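Ticket 2312: Arm stops short of drive cage on insert, then faults
Project: Guvunum student build, PC assembly task
Queue: Lab bench support
Status: Resolved, one item left open
Opened: July 12, 2026

Original report

We are the student team working on the PC assembly task. The arm is supposed to pick up a hard drive in its caddy from the fixture, carry it over the case and slide it into the cage. Picking works. Carrying works. On the way down into the case the arm stops a little above the cage, waits, and then the controller throws a force limit fault and drops to hold. We have to clear the fault by hand each time.

It did this on every run this afternoon. Last week the same program completed most of its runs. We did not change the program. We did swap the case for the other tower from the shelf, which is supposed to be the same model.

Setup:
- Arm controller software: Cirillo, the version that was on the bench PC when we got it
- Vision: Nusus, running on the same bench PC
- Gripper fingers: the printed ones, second revision
- Force limit on insert: 60
- Approach speed: the slow preset

What we already tried:
- Restarted Cirillo. No change.
- Restarted the bench PC. No change.
- Re-taught the pick point. It was fine before and it is fine now.
- Raised the force limit. It went further down and made a noise we did not like, so we put it back.

Reply from bench support

Thanks for putting the limit back. Please leave it at 60 until this is sorted out. If the arm is touching something it should not be touching, a higher limit only means it pushes harder on it.

Can you run the insert with an empty gripper and tell us whether it still faults? Also send the last part of the Cirillo log from one bad run. Include the lines before the fault as well as the fault itself.

Reply from team

Empty gripper: it does not fault. It goes all the way to the target and comes back up. We ran it several times and got the same thing.

Log from a bad run with the drive:

insert: start
insert: approach pose reached
insert: descend, mode=guarded
insert: contact detected
insert: search pattern start
insert: search pattern timeout (2000 ms)
insert: force limit exceeded on z
fault 254: motion held
state: HOLD

The contact line always comes at nearly the same height. The search pattern is the little spiral we added in spring so the caddy can find the rails.

Reply from bench support

That helps. Fault 254 is the general hold code and does not tell us much. The contact line is the useful one. The arm meets something, spirals, does not find the opening, and gives up when the timer runs out. With nothing in the gripper there is nothing low enough to touch, so it passes.

So either the drive is in the wrong place in the fingers or the case is in the wrong place on the table. Please check these in order, and stop when you find something:

1. Look at the drive in the gripper right after the pick. Is it square to the fingers?
2. Jog above the cage by hand and see where the caddy lines up with the rails.
3. Check how the case is located on the table. Is it against stops, or has it been placed by eye?
4. Check when the vision offset for the case was last saved.

Take your time on step 2. Use the jog pendant in small steps and keep one person on the stop button.

Reply from team

Step 1. The drive looks square. We put a small steel rule against the caddy and could not see a gap at either end.

Step 2. We jogged down by hand and the caddy is off to one side. It lands on the edge of the cage and not in the opening. The offset looks the same from front to back, so we do not think the case is rotated. It is just shifted sideways.

Step 3. The case is on its side, with the side panel off, laid on the table by eye with a pencil mark on masking tape for the corner. We know. The tape was for the old tower. The corner stops were ordered but have not been printed. 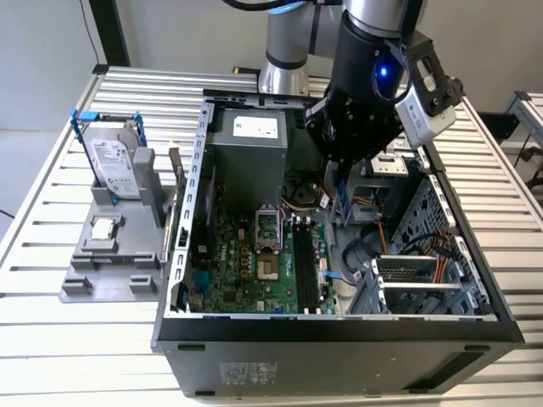

Step 4. The offset file in Nusus has a date in November. Nobody on the team remembers saving it then, and some of us were not in the class yet. It looks like the file has been loaded at every start since then, and the old tower happened to sit close enough for the spiral to cover the difference.

We have not changed anything yet. Should we save a new offset with the case where it is now, or move the case until the old offset works?

Reply from bench support

Save a new offset. If you move the case to suit an old file you will be back here the next time somebody leans on the table.

Before you save it, get the case held in place. Two clamps on the table slots are enough for now. Put them on the outside of the case and keep them away from the side the arm comes in from. Then:

1. Put Cirillo in HOLD.
2. In Nusus, open the workpiece page and choose the case template.
3. Clear the old offset. Do not overwrite it. Clear it, confirm, then close the page and open it again.
4. Run the locate routine three times and compare the results. They should agree closely. If one is far off, check the lighting and run it again.
5. Save, and put the tower's shelf letter in the name.
6. Restart the Cirillo program so that it reads the new file. It reads the offset only at start.

Step 6 is the one people miss. The old numbers stay in memory until the restart and it looks like the new file did nothing.

Reply from team

Clamps are on. One of them had to go further out than we wanted so the jaw would not sit on the ventilation slot.

The locate routine did not agree with itself. Two results matched and the third was well off. We ran it again and got the same kind of spread. The bad ones seem to happen when the overhead light by the door is on. With that light off, all of the results matched, so we saved with it off and wrote the shelf letter in the name.

After the restart the arm went down and the caddy entered the rails on the first try. It then stopped partway in. There was no contact fault this time. The new message:

insert: rails found
insert: push
insert: travel not reached
state: HOLD

We backed it out by hand. There is a mark on the caddy on the side facing the cables.

Reply from bench support

Good, the first problem is the offset and it is fixed. The second one sounds like cable. Please check whether any of the power leads near the cage can move into the path when the drive goes in. The old tower may have had its leads tied back.

Do not have the arm push through it. Open the gripper, raise the arm to the park pose, press stop, and only then put hands in the case.

Reply from team

That was it. One bundle of power wires runs down next to the cage and it was sitting partly over the rails. We compared it with the old tower, and on that one somebody had tied the leads back with Velcro. We did the same here with two straps and kept them loose enough that the connectors are not pulled.

Results after that: every insert we ran went all the way in. We did one full series with the door light off and a shorter one with it on. With the light on we did not re-run locate, so the arm was using the saved offset, and it made no difference. The light only seems to matter while locating.

We also tried lowering the search timeout, because with a good offset it hardly spirals. It worked but we put it back to 2000 so that the bench matches the handout.

One question. The next part of the task is the processor and then the memory. Do we need a separate offset for the board, or does it use the one for the case?

Reply from bench support

It uses the case offset plus a fixed shift to the socket, and the shift lives in the task file. That is fine as long as the board is mounted the same way in both towers. Check it by jogging over the socket with the gripper empty. Stay well above it. The pins in an open socket bend very easily and we do not have a spare board for this tower.

Do not use the guarded descend for the processor. It is tuned for the drive and the limit is far too high for a socket. There is a separate place routine in the Kadel folder on the bench PC with its own limits. Copy it into your project before you edit it, as the other team is using the same folder.

Reply from team

Understood. We copied the Kadel routine and have not run it yet. We will open a new ticket if the shift is wrong.

Resolution notes

Cause 1: Old case offset loaded at every start. The replacement tower was placed by eye against tape meant for the previous one, and the sideways error was larger than the search pattern could cover.
Fix: Case clamped, old offset cleared, new one located and saved under the shelf letter, Cirillo program restarted.

Cause 2: Loose power leads over the rails of the drive cage.
Fix: Leads strapped back. Added to the setup checklist for both towers.

Left as they were: force limit 60, search timeout 2000 ms, slow preset for the approach.

Still open: locate results spread when the door light is on. Workaround is to switch it off before running locate. Moved to the vision queue. Corner stops are still to be printed, and the clamps stay on until they are.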